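The Long Way Around a Zipper

Teaching a machine to handle a mesh bag means spending a great deal of time with mesh bags

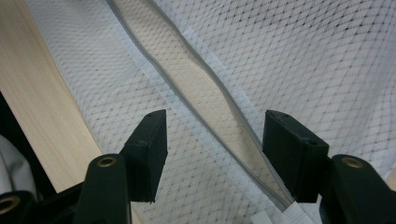
Soft things, small parts

If you have ever stood over a dryer with one of those zippered mesh bags in your hands, hunting for the slider while the cloth bunched up under your thumb, you already know most of what the research group at Plusbridge has been up against. A bag like that has no shape of its own. Pull on one side and the other side comes along for the ride, and the zipper, which was nice and straight a moment ago, has a bend in it.

The project is called Istis, and its subject is fabric with closures: mesh bags, cushion covers, the odd pencil case. The group's method starts with people. A person picks up a hand-held gripper, two black fingers with a camera looking down between them, and does the job slowly with that instead of with bare hands. The recordings go into a learning model, and the model later drives a pair of arms with the same kind of fingers on the end. White mesh on a pale wooden surface, with the zipper lying open in a long narrow leaf, is a view the people who do the recording could probably draw from memory by now.

Over one long spring they collected 3197 of these demonstrations, and I was glad to hear that the early ones were pretty bad. People kept reaching for the zipper the way they would at home, with a little pinch and a tug, and a gripper has no fingertip to feel whether it caught the tape or the cloth beside it. So the instructions changed. Flatten the panel first, then bring the fingers in from the closed end, then take hold.

What the group added, and what its paper is mostly concerned with, is a second pass over the recordings. A small program developed with Dierckx, a software shop two floors up, traces both edges of the zipper and the point where they meet. The arms are then trained to find that point before they do anything else at all. White cloth over more white cloth makes this harder than it sounds, and the tracer was thrown off again and again by plain old creases, which can look an awful lot like an edge.

The test came in October on the long bench at Vamberg, the partner lab, with bags the model had never met. Out of 176 tries without the tracing step, the arms closed the zipper 61 times. With it, they managed 118. There were 3 bags that defeated both versions every single time, all of them with very fine teeth, and they now live in a drawer of their own.

The next round calls for 4000 more recordings, this time with bags that have something in them. Socks, to begin with.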